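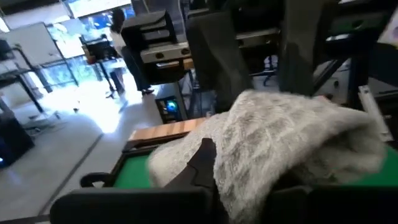

Towel cell, bench notes, 11 July 2019

Long entry today, sorry in advance to whoever reads this over coffee. I wanted to get the morning down while I still remember what people told me, because half of it never makes it into the run log.

We stayed on the plush gray and white cloth for the whole session. I know the flat cotton ones are quicker and make everyone happier, but the fluffy stuff is what the laundry at Hirance sends through most, and it's the stuff the folding crew grumbles about (with good reason, it bunches up the moment you look away). The green top stays. I tried arguing for a plain one last February and lost, and I've come around to it since.

Settings: closing speed down 2 steps from the last entry, approach angle left alone. The finger tip goes into the folds first and the jaws come in after. Please don't change both at once, I did that in the spring and spent a very long afternoon working out which one had mattered.

Log counter stood at 1648 when I started. I did 10 grasps on a heap and then 5 more with the cloth pulled partly straight by hand beforehand. Scores are in the Cuvden sheet, second tab. My own feeling is that the heap is still the harder case by a good margin, but go by the sheet and leave my feelings out of it!

Now the part I really wanted to write about. I had a good talk with the folding crew at Hirance on the phone, and they were kinder about all this than I expected. What they'd like the arm to take over is the picking apart, all that tugging one towel out of a warm pile for hours, which is murder on the wrists. The folding itself they would rather keep, at least for now. They're fast at it, they chat while they do it, and they spot stains and torn hems that we have no plan for whatsoever. One of them asked who gets the blame when a stained towel goes out, and I had no answer, so that goes on the list for the Wogan meeting.

They also asked whether the pace would be set by the machine. I said I'd push for a stop button within reach of every folder and a buffer shelf between the arm and the table, so a slow minute stays a slow minute. Clisinura have quoted us for the shelf already.

Still to do: clean lint off the finger pads, label the spare jaws, send the folding crew the training dates, and rerun the heap set at the old closing speed so we have something fair to compare with.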